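Como fazer a garra pegar e devolver um tubo de ensaio ao suporte sem raspar na borda do furo?

Wisuron, 14 de agosto de 2021

Oi, pessoal! Sou do clube de robótica da escola Hubmann e estamos montando uma bancada de laboratório com dois braços, um de frente para o outro (por enquanto só o direito trabalha). A tarefa parece boba: segurar o tubo com conteúdo amarelo, levantar, devolver no mesmo furo do suporte de acrílico. Só que em aproximadamente 190 tentativas a gente errou muito na volta, quase sempre porque o tubo desce um pouquinho inclinado e encosta na borda. Já mexemos na velocidade, já refizemos a calibração duas vezes e os alunos mais novos estão ficando desanimados, coitados. Alguém já passou por isso? As fotos estão no fim da página.

Linon

Passamos por isso no ano passado e deu um trabalhão! O que ajudou foi separar a descida em 2 etapas: primeiro vocês param bem em cima do furo, com o tubo ainda livre, e corrigem a inclinação; só depois descem, bem devagarinho. Olhem também a altura da pega. Se a garra fecha muito lá em cima, qualquer folguinha nos dedos vira um desvio enorme na ponta de baixo, então experimentem pegar mais perto do suporte (sem bater na placa, claro). E prendam o suporte na mesa com fita dupla face, porque o nosso andava alguns milímetros por rodada e a gente culpava o programa, rs.

Funby

Troca o tubo por um de plástico até acertar. Vidro com líquido no treino é pedir para limpar a mesa.

Wisuron

Muito obrigada aos dois, de coração! Vou levar a ideia das duas etapas para o encontro de terça e depois volto para contar. Seguem as fotos:
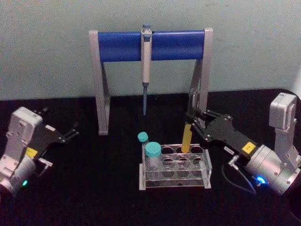
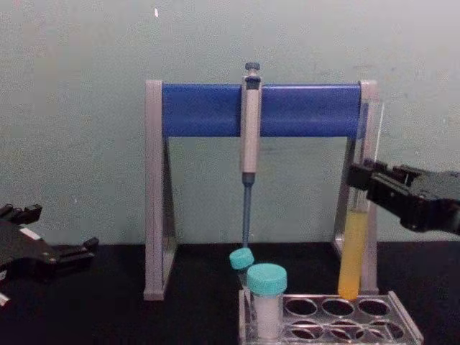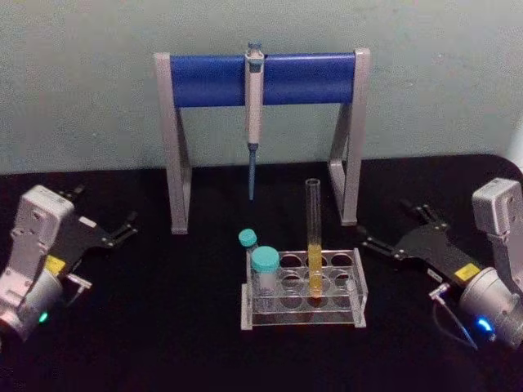
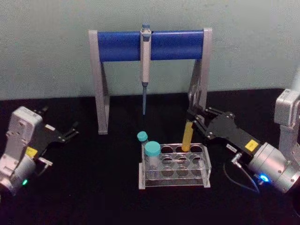 A bancada do clube, com a pipeta pendurada na barra azul e o suporte de acrílico na frente.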